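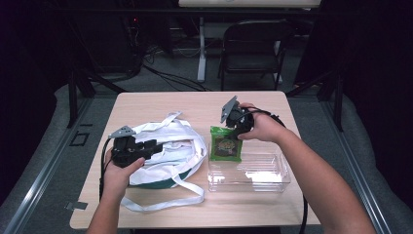 # Murnstead Packing Notes

This folder holds written notes on how small things are packed on a table: snacks, cloth bags, plastic containers and similar everyday items. The notes were written in February and checked by Hadiza Sani. Version of 01/03/2026.

## What is inside

- `notes/` – 292 short text files, one for each packing
- `items.csv` – the list of items, with the names we use for them
- `words.md` – our word list, please read it first
- `old/` – the first 70 notes, before we agreed on the words

The files in `old/` are kept for comparison. They are not included in the 292.

## How a note is written

Each note has 3 fields:

| Field | Meaning |
|---|---|
| `start` | where the things lie before the packing |
| `steps` | what is moved, in order, one line for each move |
| `end` | where the things lie after |

Left and right are always from the side of the person who packs. "Front" is the table edge nearest to this person.

## Words

A **bag** is made of fabric and has straps or handles. A **pouch** is a closed snack packet. A **container** is stiff and keeps its shape when it is empty. In `old/` you will find "box" and "tub" for the same thing.

For straps we write `spread`, `folded` or `inside`. If one strap is inside and the other is not, write `spread`.

## Known problems

- Clear containers are difficult. Some notes do not say if the container was open at the start – we left the field blank.
- A crumpled bag has no clear front. The writers from Prutureck used the label to decide, the writers from Parri used the opening. Both are accepted.
- In `items.csv` the column `colour` gives the main colour only.

## Corrections

Please send the file name and the line you want to change to Hadiza Sani at the Clumivari office. Do not edit `items.csv` directly, the names are used in all the notes.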